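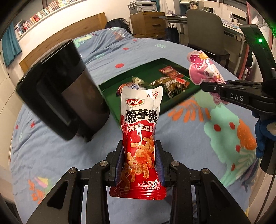 Vojtěch Holubの指摘によれば、入居者規程にいう「食品」には未開封の菓子も含まれ、居室での保管には届出を要するとのことです。当方はこれまで、届出の対象は冷蔵・冷凍を要するものに限られると理解しておりました。

居室における常温食品の保管と届出の範囲について

投稿者 Bohumila Procházka
投稿日 2022年1月18日
分類 住まい・共同生活／寮および短期滞在施設

Kratochvíl寮の運営事務を担当しております。当寮では12月に入居者規程を改定し、居室内での食品保管に関する条項を新設いたしました。改定後の文言は次のとおりです。

「入居者は、居室に食品を保管する場合、所定の様式により事前に届け出るものとする。ただし、当日中に消費するものはこの限りでない。」

この条項の趣旨は、夏季に続いた害虫被害の防止にあります。起草の段階では、米、粉類、開封済みの乾物および果物を念頭に置いておりました。しかしながら施行後、入居者から、個包装の菓子、ティーバッグ、缶飲料についても届出が必要かとの照会が相次ぎ、事務室内でも見解が分かれております。

お尋ねしたい点は以下のとおりです。

・密封された常温食品を届出の対象から除くことは、他の施設において一般的な取扱いでしょうか。
・除外する場合、規程本文を改めるべきでしょうか。それとも運用細則で定めれば足りるでしょうか。
・届出の管理に入退去管理ソフトのCalterを用いておりますが、食品に関する項目を設けている施設があれば、入力項目の例をご教示ください。

なお、当寮の定員は373名で、居室はすべて個室です。共用の台所は各階に設けております。

回答

Vojtěch Holub

規程の文言に従うかぎり、密封の有無による区別は設けられておりません。ただし書の除外は「当日中に消費するもの」のみであり、翌日以降に残る菓子は、未開封であっても届出の対象と読むのが素直な解釈です。冒頭でご紹介いただいた当方の指摘は、この点を述べたものです。

そのうえで、運用としてその解釈が妥当かは別の問題です。当方の勤務する施設でも、かつて同様の条項を置いておりましたが、届出書が事務室に積み上がるばかりで、実際の点検には用いられておりませんでした。現在は規程本文を次のように改めております。

「入居者は、開封した食品を居室に保管する場合、密閉できる容器に収めなければならない。生鮮食品および冷蔵または冷凍を要する食品は、居室に保管してはならない。」

届出の制度そのものを廃止し、保管の方法を定める形にしたものです。未開封の常温食品については何も規定しておりません。入居者からの照会は、改定の翌月にはほぼ見られなくなりました。

本文と細則のいずれで定めるかについては、本文の改定をお勧めいたします。本文が「食品」を広く定めている以上、細則でその範囲を狭めると、両者の関係について改めて説明を求められるおそれがあります。貴寮の規程に、細則への委任を明示した条項があるのであれば、細則による対応も可能です。第何条に委任規定があるか、まずご確認ください。

あわせて、居室内での置き場所についても簡潔に触れておくことが望ましいと考えます。当方では入居案内に次の事項を記載しております。

・食品は床に直接置かないこと。
・菓子類はトレーまたは蓋付きの箱にまとめ、寝具の上に常置しないこと。
・開封日を容器に記入すること。
・包装紙および空き袋は、居室のごみ箱に残さず、各階の集積所に出すこと。
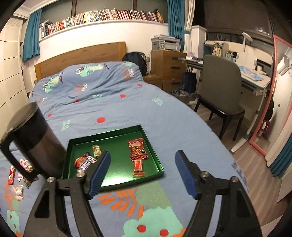

緑色のトレーにまとめた菓子の包み

上記の事項はいずれも案内であり、違反に対する措置は定めておりません。点検の際に改善を要する状態が認められた場合は、口頭でお伝えし、9日後に再度確認する運用としております。再確認の時点で改善が見られないときに、初めて書面を交付いたします。

容器については、施設側で一括購入し、希望者に実費で頒布する方法もあります。当方ではRellowの密閉容器を1個636円で取り扱っております。

Stunley別館 受付

本文を改めなくても、掲示を一枚出せば済むのではないでしょうか。当館ではそのようにしております。

Bohumila Procházka(投稿者による補足)

ご回答いただき、ありがとうございます。確認しましたところ、当寮の規程には細則への一般的な委任規定がありましたが、届出に関する事項は委任の対象から明示的に除かれておりました。したがって、Holub様のご指摘のとおり、本文の改定による対応を軸に検討いたします。

掲示による対応につきましては、入居者規程と異なる内容を掲示した場合の効力に疑義があり、当寮では採用が難しいものと考えております。

Calterの入力項目に関しては、引き続き情報をお待ちしております。

Vojtěch Holub(追記)

Calterについて補足いたします。食品専用の項目は標準では用意されておりません。当方では、居室ごとの備考欄に点検日、確認者および再確認の要否を記入しております。自由記述のみでは検索が困難になるため、語句をあらかじめ統一しておくことをお勧めします。「要再確認」「確認済」「対象外」の3種があれば、日常の業務には支障ありません。

なお、備考欄は入居者本人の開示請求の対象となり得ます。食品の銘柄や量など、管理上必要のない事柄は記載しないようご留意ください。食物アレルギーに関する情報を併せて記録する場合は、本人の同意を得たうえで、閲覧権限を分けた別の欄に入力することが必要です。

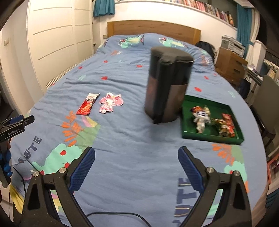 退去の際に残った未開封の食品を、ほかの入居者に譲ることは認められますか。

賞味期限内の常温食品であれば、当事者間の譲渡として差し支えありません。共用の台所に置いたまま退去することは、残置物の取扱いとなるため認めておりません。譲り受ける方が決まらない場合は、退去日の前日までに各自で処分していただいております。

Bohumila Procházka

詳細なご教示をいただき、感謝申し上げます。退去時の取扱いについても、改定案に含めることといたします。改定案は入居者への意見照会を経て確定する予定です。照会の期間中は現行の条項を形式上維持し、未開封の常温食品については届出の提出を求めない旨を、事務室から各居室宛てに文書で通知いたします。

Calterの備考欄に用いる語句は、お示しいただいたものをそのまま採用いたします。既に受理した届出書は返却せず、規程に定める保存期間の満了まで事務室で保管いたします。

本件は解決済みといたします。

この投稿への回答の受付は終了しました。

関連する投稿
共用冷蔵庫における記名の方法と期限切れ食品の処分
短期滞在者に対する入居者規程の適用範囲
居室点検の事前通知に関する書式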